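Give the planner a messy kitchen

I've spent 10 years writing planning code, and I'll say it plainly: most of our test scenes are too tidy. 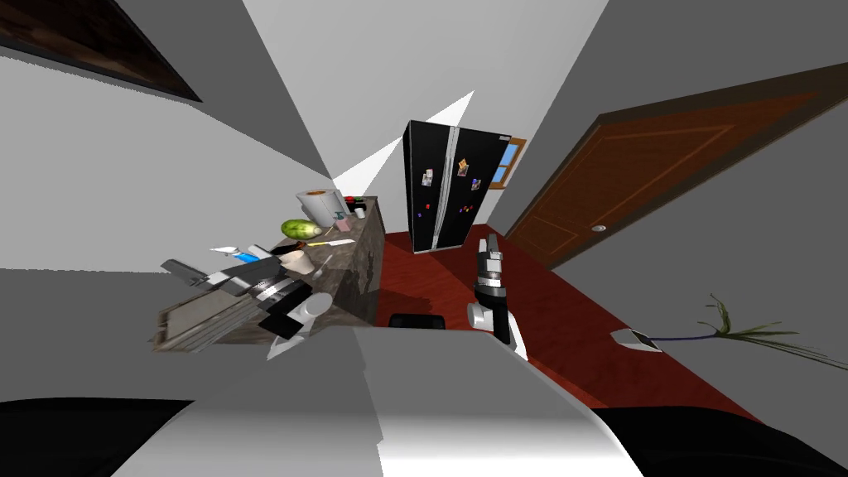
Replanning is where Kukley, our planner, earns its keep. On a bare table anything looks smart - you could ship a lookup table. So I want scenes with a melon and little bottles sharing a counter, and a potted plant tipped over on the floor, where a mobile base might want to go. We ran 680 scenes like that in July and I learned more from the ugly logs than from any clean demo.

My other gripe is arms that get planned one at a time. Please, plan both! One can be down over a sponge while the other is pointing straight up, and the second one still takes up space.
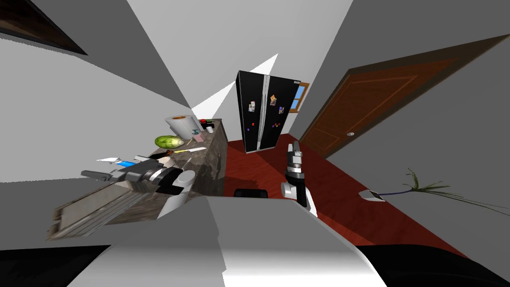
What I'd change first

Log every rejected path. Three lines of code, tops.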